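Getting the garage back, one shelf at a time

I have been putting off writing about shelving because I wasn't sure anyone would want to read it, but three of you asked after my last post, so off we go!

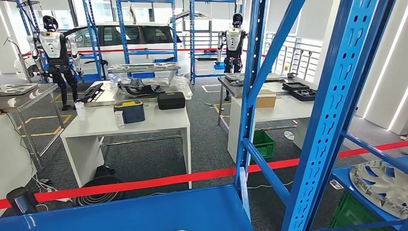
Why I went for proper racking

For years our garage in Stendbridge was held together by flimsy bookcases that had been thrown out of the house. They bowed, they leaned, and one of them dropped a full tin of masonry paint on my foot in October. After that I went looking for something made of steel, with uprights full of holes so you can put the shelves where you like. I am completely converted. I moved one shelf up by two holes last night just to fit the big preserving pan under it, and it made me happy all evening.

Buying second-hand

Mine came from a clearance sale at Munteanu, out past the Brundutwood roundabout. I paid 93 pounds for the lot, with the bolts in an old ice cream tub. Do check the feet before you hand over any money. A bent upright will never stand straight however much you swear at it, and I had to leave two behind for that reason (a pity, they were a lovely height).

Putting it up

You want two people. My friend Raluca Dumitrescu came over at 7 in the morning with her own spanners and a flask, and we had the first bay standing before breakfast. Do all the bolts up finger tight first, get the whole thing square, then go round again with the spanner. We did it the other way on the first bay and had to undo the lot.

Fix it to the wall as well. Ours has brackets at the top, and it doesn't shift at all now, even when I climb in after the Christmas lights.

What goes where

Heavy things at the bottom – compost, paint, the car jack. Jam jars at waist height, all 100 of them, and yes, I do use them. Camping gear goes right at the top, where I need the steps to reach it, but we only go twice a year. I put labels on the front edge of every shelf with a fat marker pen and masking tape, and they peel off cleanly when I change my mind, so I change it all the time.

Next up is the wall behind the door, where I want hooks for the bikes. If you have hung a heavy bike on old brick, please tell me what fixings you used!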